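22 January 2022

First full day in the new place, and I am writing this sitting on the floor with my back against the wall and a cup of tea balanced on a book, and I could not be happier!

We left Hustwood before it was properly light. I had thought I would feel sad closing that door, and I did for as long as it took to get down the stairs, and then I was thinking about breakfast. The odometer read 1,771 more when we pulled up in Wengate than it did when I reset it back in July, and most of that must be house hunting. All those drives out to look at places with damp closets or a bathroom you had to go through the bedroom to reach. And then this one, on Msimang Street, which I knew I wanted before I had seen the kitchen.

I love the light. I had forgotten how much of it there is, because both times we came to look it was raining. Today it came in low and went right across the floor and stayed there for most of the morning. I kept stopping with something heavy in my arms just to look at it (I was told off for this, fairly).

The unpacking is going the way unpacking goes. I made a very good plan on paper, room by room, and dropped it before lunch. The bedding is all in one place and so are the towels, so we will sleep and we will wash, and the rest can take its time. The pans came out early. The lids are still in a bag somewhere. The can opener was in my coat pocket the whole time, where I had put it so that I wouldn't lose it.
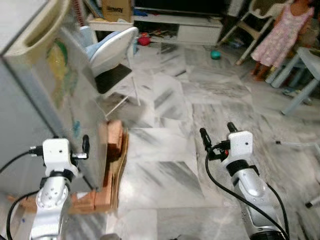 The main room is the one I keep walking back into. I was worried about the floor, I thought the tile would feel like a bank lobby, and now I think it might be my favorite thing in the whole apartment. It's white with gray running through it, and it makes everything we own look a bit smarter than it did in the old place. The television is already up on the low white cabinet against the back wall, and the open shelf underneath has filled up with odds and ends all by itself, which I take as a sign that we live here now. Toys have made it onto the floor too, a red one just below the cabinet and a little teal ball, and a certain small person has been going around barefoot in her pink flowered dress as if she'd been born here. The Amway box is on the small white table and I have been walking past it all day. I packed it last, at night, and wrote nothing on it, so it could be anything. I'm hoping for the good scissors.

I want the white chair with the pale blue seat to go nearer the window eventually, with a lamp next to it. The lamp doesn't exist yet. I saw one in Wullurum when we stopped for gas, in the window of a secondhand shop, with a big pleated yellow shade, and I have thought about it more than is sensible. If it's still there next time I am buying it and I won't be asking for opinions.

The bricks and cardboard on the floor need to be dealt with. I have plans for bricks! Two short stacks and a plank for the plants, like the shelf I had in my very first room, when I had no money and thought it was the height of style. I still sort of think so.

Supper was noodles out of mugs, since I couldn't find bowls. We ate late and talked about paint. I want yellow in the hallway and have not been told no yet.

The electric meter said 908 when I went to write it down for the company, and I must remember to send that in tomorrow. Also buy: light bulbs, dish soap, hooks for the back of the bathroom door, a real doormat. Also call about the mail.

There's a train somewhere far off. I hadn't noticed it on either visit. I like it very much. Going to bed now, if I can find my pillow.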